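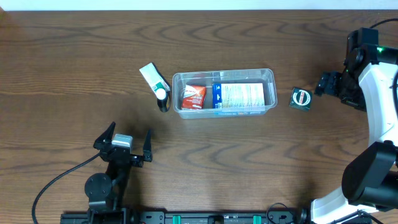 Search posts and people Search

1/ My mother asked me again if a machine can tidy her bathroom shelf. She is serious, she has a budget in mind. I work with arms and grippers since February, so I try to answer with care.

2/ Small things into a clear bin sounds like the easiest chore in the house. But a flat box, a tube and a little bottle ask for different grips. A child changes the grip without thinking. For a machine it is still a decision.

3/ The dark bottle with the white ribbed cap is the one I worry about most. It is glass, it stands upright, and two fingers must close on it from the right height.

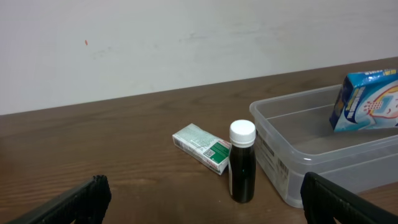
HOW GOOD IS GOOD ENOUGH?

4/ A shop-floor manager in Nirville told me he wants 99 correct picks out of each 100 before he pays for anything. At home I think we want more - one broken bottle of syrup and the arm goes to the garage.

5/ The Valtora demo I attended was 12 minutes long and I enjoyed it. I would like to see the same arm with a different shelf each morning.

6/ So my answer to her is: putting away, soon. Deciding what belongs where, later. Wiping under the things, please keep your cloth.
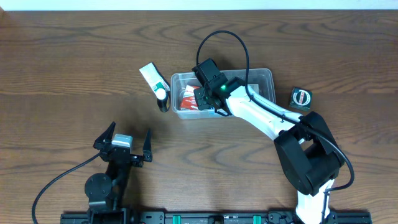

Žofie Jurčo replied that in her stockroom the deciding is the whole job, and she would gladly do the lifting herself if a machine did the sorting. I had it in the opposite order. I will think about it more and write again.

Contact - © Rornora - Back to top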